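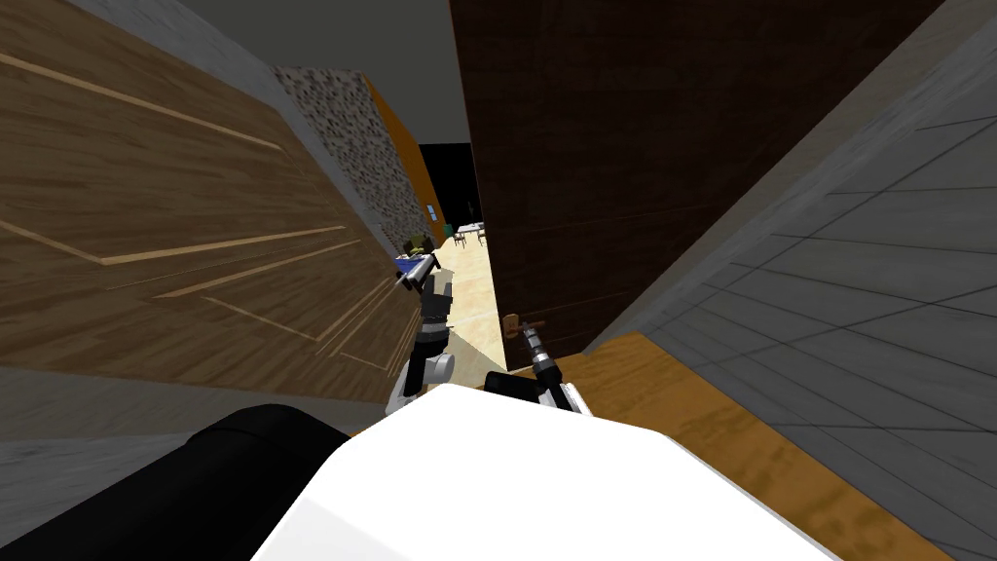 ### 3.2 Collecting the door demonstrations

**Figure 4.** Simulated doorway task, with both arms reaching into the gap between the light-brown and dark-brown doors. The right-hand gripper is just below the brass-coloured handle.

I'll own up straight away: I thought doors would be the easy bit. We had 481 demonstrations from the tabletop tasks in Stinditden, our simulated flat, and I fully expected to breeze through the doors in an afternoon (I didn't!). The trouble is that driving two arms by remote control through a narrow gap asks a lot of the person holding the controllers, because the view leans over whenever the head tilts and your sense of "up" goes with it.

Figure 4 is a fair picture of the working view. The dark door carries its handle on the edge facing the gap, so the gripper has to come at it from low down, and the robot's own white body takes up a good chunk of what you can see. I found it best to park the other arm first, pointing into the far room, and only then think about the handle.

Each operator got 10 practice runs, which we threw away, and then a limit of 60 seconds per attempt. We recorded joint positions, gripper commands and the head view through Fania, our logging tool, and kept failed attempts in a separate folder. I'm glad we did – the near misses at the handle were handy later on, when we trained the recovery policy (Section 4.1).

We also tried guiding the arms by hand on the real machine in the Clakudberg lab, with far fewer runs. Those came out smoother, but you can't easily move two arms at once that way, so I've left them out of the main comparison and put them in Appendix B.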